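Jusville adopts rules for two-armed robots
10 January 2022 · 1 min read

Test sites in Jusville must now keep a written log of every stop made by a two-armed robot. The code, drafted in November, has 14 points and covers grip limits, cable checks and operator breaks.

Plovix, which runs six sites, said it already meets most of them. 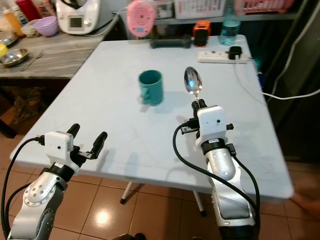 Operators get 40 minutes at a stretch — no longer — and a second person must be within reach of the stop button. "We wanted rules people would read," said Oliwia Pawłowska, who edited the code.

Comments (2)

tmk: Does this cover single arms?

Olszewski: No, see point 6.

Contact | © Tronamport | Back to top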